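# 第4章 置く、寄せる、空ける

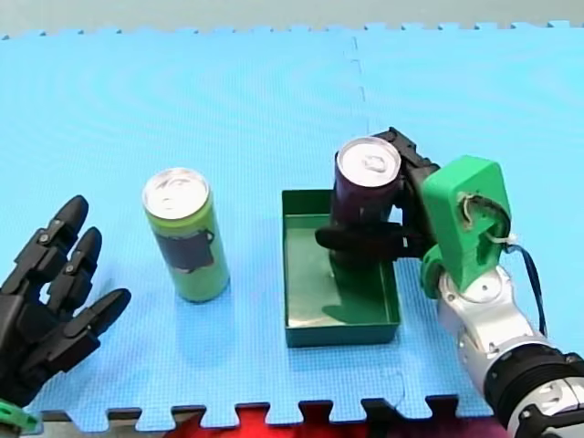 プレカルベルグ生活技術短期大学　住居学科・収納計画研究室 編

机の上を片づけるには、まずトレーを買えばよい。家事の入門書はたいていこの助言から始まる。本章はこれを疑うところから入りたい。トレーを置いた机は片づいて見える。しかし、見えることと使いやすいことが同じだという証拠は、思いのほか乏しい。

水色のジョイントマットに浅い長方形の緑のトレーが置かれ、細長い黄緑の缶はトレーの外に立っている。読者はこれを「しまい忘れ」と読むだろうか、それとも「手に取りやすい位置」と読むだろうか。どちらの読みにも根拠が要る。缶が次にいつ使われるのかを知らずに、外にあるから乱れていると決めるのは早い。

## 4.1 「定位置」という言葉の怪しさ

収納の教科書は、物には定位置が必要だと繰り返す。本書の旧版もそう書いた。旧版の執筆者の一人であるセカール・タンブナンは、改訂にあたって自分の章をほとんど書き直している。定位置を決めた本人が不在のとき、その位置はほかの家族にとって何の意味ももたない、というのが彼の言い分である。筆者らもおおむね同意するが、全面的にではない。鋏や鍵のように探す時間が惜しいものについては、定位置の効用を認めてよい。

飲み物の缶は事情が違う。開ける前は在庫、飲んでいる間は道具、飲み終えれば資源ごみになる。半日のうちに役割が三度変わる物に一つの住所を与えようとするから、規則が守られない。守らない人を責める前に、規則のほうを点検すべきである。

## 4.2 浅い容器は何をしているか

浅いトレーの利点としてよく挙がるのは、中身がひと目で分かること、まとめて運べることの二つである。前者は正しい。後者は条件つきである。縁の低いトレーに背の高い缶を立てれば、縁は缶の足元しか支えない。運ぶ途中で傾けたときにどうなるかは、試してみればすぐ分かる。

家庭用品メーカーのスティムホルムは、浅型トレーの案内に「散らかりを防ぐ」と書いている。何と比べて防ぐのか、誰の机で確かめたのかは書かれていない。ドゥルターノの卓上整理の手引きも似たようなもので、整った机の写真が続くばかりで、夕方の机は一枚も出てこない。こうした資料を授業で使うなとは言わない。ただ、効果の根拠として引用するのは避けてほしい。

## 4.3 下に敷くもの

発泡素材のマットは、当たりが柔らかいという理由で勧められることが多い。連結式なら広さも変えられる。一方で、継ぎ目ができる。表面に細かい格子の凹凸があれば、拭き掃除の手間も考えに入れる必要がある。底の小さい容器を継ぎ目の上に立てたとき、安定がどう変わるか。ラザレヴィッチ式の配置法はこの点に触れず、天板を完全な平面として扱っている。図の上では美しい方法だが、実習室の机でそのとおりになるとは限らない。

なお、敷物の色によって物が見つけやすくなるという説もよく聞く。淡い水色の上なら濃い緑の容器は目につく。では白い器ならどうか。色の組み合わせを示さずに「見つけやすい」とだけ述べる記述は、本章では採らない。

## 実習の準備

自宅の机を一つ選び、朝と夜の様子を4日間記録する。片づけてから記録してはならない。トレーや箱がある場合は、入っている物と外にある物を分けて書き、外にある物については次に使った時刻を添える。使わなかった物は「使用なし」とする。

記録用紙は巻末にある。理由の欄は、4.4節を読み終えるまで空けておくこと。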